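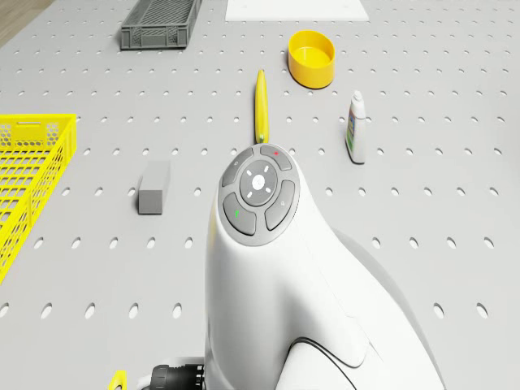
Arm stopped mid-job: what to do and what to leave alone

Most of the trouble we have with tidying-up arms comes after the fault, when somebody tries to put things right too quickly. These notes are for anyone running a small arm over a bench or kitchen worktop. They were written after the arm at the Hiketdale workshop stopped one Thursday with error 1453 on the Primau controller and then dropped a few centimetres when the power was turned off. A mug lost its handle and a finger was bruised.

The fault itself was small. A joint had lost its position reading for a moment and the controller did what it should, which was stop. The drop came from a worn brake in the elbow. The bruise came from a hand under the arm.

First things first

Press the emergency stop, even if the arm has already stopped by itself. An arm that is waiting for a signal looks the same as one that has shut down.

Keep your hands out from under it. Stand to one side and look before you touch anything.

Read the error code and write it down with the time. The Primau screen clears the code on restart and you will not get it back without the log cable.

Leave the power on until you have looked at what is underneath. With the power off, only the brakes hold the arm up. If a brake is worn, the arm sinks the moment you switch off.

If somebody is trapped, none of this order applies. Press the stop, push the arm by hand in the direction that frees them, and get help.

Clearing the bench

Work from the outside in. Move what stands well away from the arm first, then whatever is beside it, and leave the thing in the gripper until last. Use a long-handled scoop or a pair of barbecue tongs for anything below a joint. Tongs cost very little and they do not bruise.

Before you lift anything, find the lowest part of the arm. It is easy to watch only the fingers, and they are often not the part that does the damage.

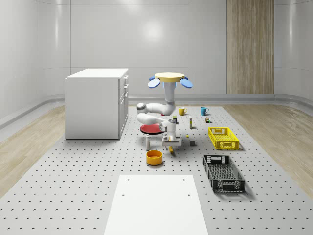 A sagging arm does most harm when it is folded low, with the elbow out to one side and the gripper close to the bench. The lower link is then nearly level and comes down along its whole length. You can see how much is in the way in a pose like this: the red plate is partly beneath the lower link, and the fingers are right over a small yellow object. I would leave both where they are until the arm has been propped. The crates on the right are clear of it and could be moved straight away. The same goes for the bowl once you have checked how far the elbow could swing.

To prop an arm, use a block of firm foam or a folded towel on an upturned box. Put it under the link near the elbow, from the side, and slide it in until it just touches. Do not wedge it tight. A hard prop such as a tin or a brick can crack the casing, and a tight one puts a load on the joint that may bring the same error up again when you restart.

Restarting

Put the speed down before you do anything else. We now restart at 125 mm a second and stay there for the first full run. The arm can go a good deal faster and there is no hurry.

Check the cable where it passes the joints. Bend it gently along its length with your fingers and feel for a flat spot or a stiff patch. Ours had been rubbing on the edge of a panel and the sleeve was worn shiny. It got a new sleeve and a looser loop.

Jog one joint at a time, starting at the wrist and working back. If a joint grinds or jerks, stop there and leave it for somebody with the service manual.

Do the brake test. Raise the arm well clear of an empty patch of bench, put a strip of tape on a stick upright beside the elbow, mark the height, and switch off. Wait for a slow count of thirty. More than 5 mm of sag and the arm stays out of use until the brake has been changed. The Tannous arm we have now gives hardly any. The old one had been sinking for weeks and we had got used to it, which is the part I am least pleased about.

Run it once with nothing breakable out. Plastic crates and a sponge are fine. Keep the crockery in the cupboard.

Parking it properly

An arm hung from overhead should be left up high at the end of the day, with the gripper above the tallest thing on the bench. If a brake lets go overnight it then has some distance to fall before it meets anything, and you will see in the morning that it has moved.

Leave the gripper empty. Our Grisau gripper is rated for up to 400 g and will hold a full spice jar all day, but it lets go when the power does.

Write the parked height on a bit of masking tape by the switch and compare it every morning before you turn the power on. 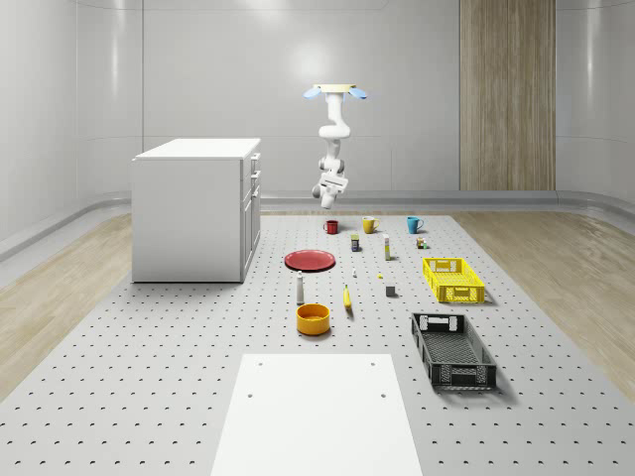 Jaruwan Khunthong wrote in to say that she parks hers high as well, but was caught out by the opposite problem: the arm would not come down again after a cold night in November. The brake had stuck on, and the controller gave the same 1453 when the motor pulled against it. She warmed the room for an hour and tried again at low speed, and it freed. She asks whether the brake needed changing all the same.

I would change it. A brake that sticks on can fail to grip another day, and the part is the same either way. I asked Karim Sabbagh, who agreed, and added that the two screws holding the brake cover are different lengths. Put the long one back nearest the elbow. If you swap them it bottoms out on the brake plate and you get a faint scrape with every turn – easy to mistake for a bad bearing.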